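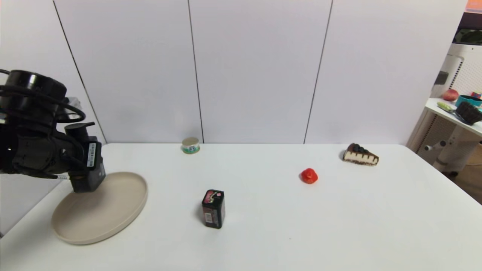
*A round beige plate on a white tabletop. Picture free to use with this release.*

**Lustley tableware hire scheme opens to village halls and schools**

For release: October

Lustley Crockery Library, which lends plates, bowls and serving dishes for parties and public events, is opening its shelves to every village hall, school and club in the Rukness area. Until now only groups based in Lustley itself could borrow.

The change takes effect at the start of October. Bookings can be made from 9am on the first working day of the month, by telephone or at the counter in the old seed store behind Lustley market.

The library holds 780 dinner plates, together with side plates, soup bowls, cups and saucers, water jugs and large serving dishes. Most of the stock is plain, in white, cream or beige, so that pieces from different boxes can be put out on the same table. Cutlery is available but has to be booked separately, and glasses are not lent at all.

In the past year the library filled 405 bookings. The largest was the Rukness harvest supper. The smallest was a christening tea that needed one cake stand and a milk jug. Wakes, school leavers' lunches and allotment society suppers make up much of the rest, and summer weekends are usually spoken for by the end of spring.

Melur Wibisono, who runs the library, said the demand from outside Lustley had been plain for some time.

"We were getting calls every week from halls five or six miles away, and we had to turn them down while the boxes were sitting on the shelf," she said. "Most of those halls have a kitchen and a good set of tables, but the cupboard has odd cups in it and that's your lot. People end up buying paper plates, and then they have bags of them to get rid of the next morning."

**How borrowing works**

Plates are packed in padded crates, and borrowers may take as many crates as they need, subject to what is free on the day. Each crate has a card inside the lid listing its contents. Borrowers are asked to check the card when they collect and again when they pack up.

The loan runs for 2 nights as standard. Longer loans can be arranged outside the summer months. Everything should come back clean and dry. Halls with no dishwasher or hot water can pay a small extra charge and return the crates unwashed, provided food has been scraped off.

There is no charge for ordinary chips. Broken pieces are charged at the cost of replacing them, and borrowers are asked to leave the bits out of the crate and simply write the number on the card. A refundable deposit of £100 applies to bookings by groups using the library for the first time.

Delivery is available within the Rukness area on most mornings. The van needs level access and someone at the hall to sign for the crates. Groups collecting for themselves should bring a vehicle with a flat boot floor and a blanket or two to stop the crates sliding. 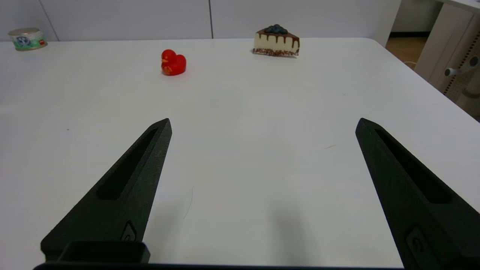 Khairul Ong welcomed the wider scheme but said the deposit was too high for the smallest clubs, and asked whether it could be held over from one booking to the next so that a group meeting every month did not have to find the money again each time. The library has agreed. From October a deposit may be left in place for a full year, and it will be returned on request at any point when the group has nothing out on loan.

**New stock**

Extra serving dishes have been added ahead of the change. They include a run of large shallow platters from the Sveinbjörnsson pottery, bought when its Rukness shop closed in the spring, and a set of stacking soup bowls with handles. The bowls are called Fidel in the library's list, after the name stencilled on the lids of the boxes they arrived in, and should be asked for by that name.

The platters are heavy and are lent in pairs, in their own crate. They are safe in a warm oven but should not go under a grill or on a hob. The Fidel bowls may be used in a microwave.

Donations of plain tableware are still accepted at the counter, in sets of a dozen or more. The library cannot take patterned china, anything with a metal rim, or pieces that are already cracked. Single items are better offered to the charity shops in the market square.

**Booking details**

Groups should have the following ready when they call:

- the name and address of the hall or school
- the number of people to be seated
- the date of the event and the time the hall opens
- whether delivery is wanted
- a contact who can be reached on the day

The counter is open from 9am to 1pm on weekdays. Messages left on the answerphone are returned the same afternoon. Bookings for December should be made before the end of October, as carol suppers and school Christmas lunches fall close together and the van has only one driver.

**Press enquiries:** Melur Wibisono, Lustley Crockery Library, The Old Seed Store, Lustley.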